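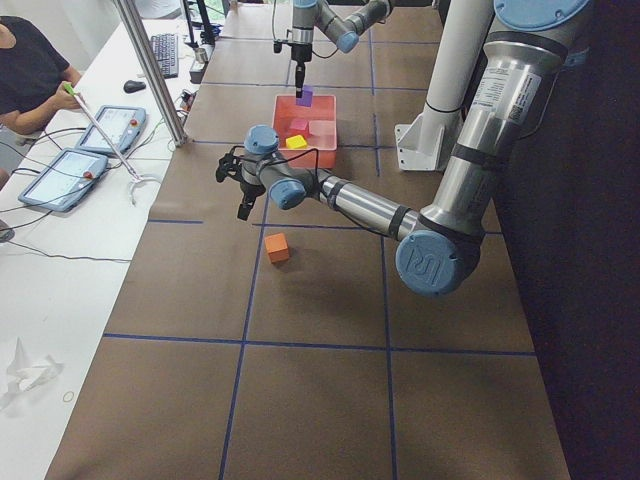
How to report partial success in a two-arm bin task?

Ametepe
Posted in Fliment Help, Evaluation and Metrics

Hello everyone. I am evaluating a learned policy on a two-arm setup, and I would like advice about the numbers before I write the results section. The task is simple: colored cubes lie on brown paper with a grid of blue tape, and the arms must put them all in one bin. I ran 60 trials. In 21 of them every cube was in the bin before the time limit.

My problem is that this number looks poor, and I think it hides a lot. Many failed trials have only one cube left on the table. Also, sometimes one arm holds a cube very long while the other one is over the bin, and then the time is finished. Should I count such a trial the same as a trial where nothing was picked? My colleague says yes, a failure is a failure. I am not so sure.

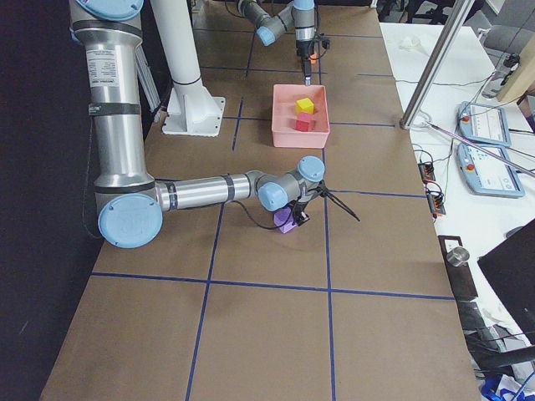

Platimen
Accepted answer

Report both. Keep the full success rate as the main number, and say clearly it is 21 of 60. Then add a second number, the fraction of cubes which are in the bin at the time limit. A held cube is not in the bin, so it gives zero in this second number. Write this rule before you look at the videos again, otherwise you will start to be kind to your own policy.

For the waiting, I would make a separate table with the reason of failure: missed grasp, dropped cube, arms waiting for each other, time out. Two people should label it independently. We did it this way with the Flornine data, and the two people disagreed in 8 trials, mostly about waiting. We fixed it by a definition — "waiting" means that an arm does not move for more than 5 seconds while it could move.

Please also report how the start positions were chosen. With a tape grid it is easy: give the cell for each cube and say if the rotation was random.

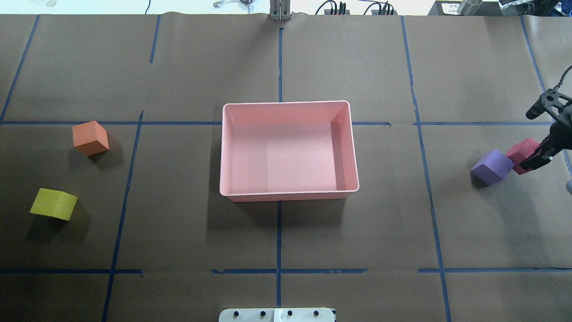
Flornine

just use success rate, reviewers do not read the other tables anyway

Fliment_user

I agree with the accepted answer, but I want to add one point about the starting positions. Do not mix all the cells in one average. In our tests the cubes close to the bin were easy and those near the side of the table were hard, so the result depended mostly on where we placed them. A small map of the grid with the success in each cell says more than a long paragraph.

And save one still from the fixed camera for each trial, always at the time limit. When somebody asks you later about a strange score, you can open it and check.
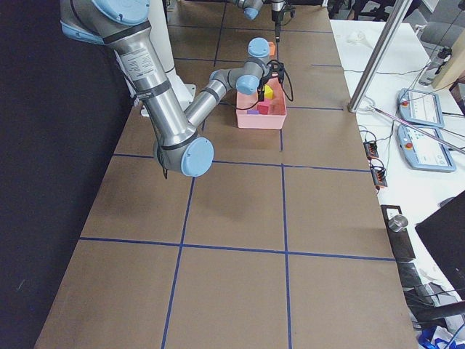 Fixed camera view: yellow, red and purple blocks in the bin, with the gripper above them.

Ametepe
Comment on the accepted answer

Thank you, this is very clear. I will write the rule for held cubes first and then label the videos again with my colleague. The map of cells I will try also — I have the start cells in my notes for all trials.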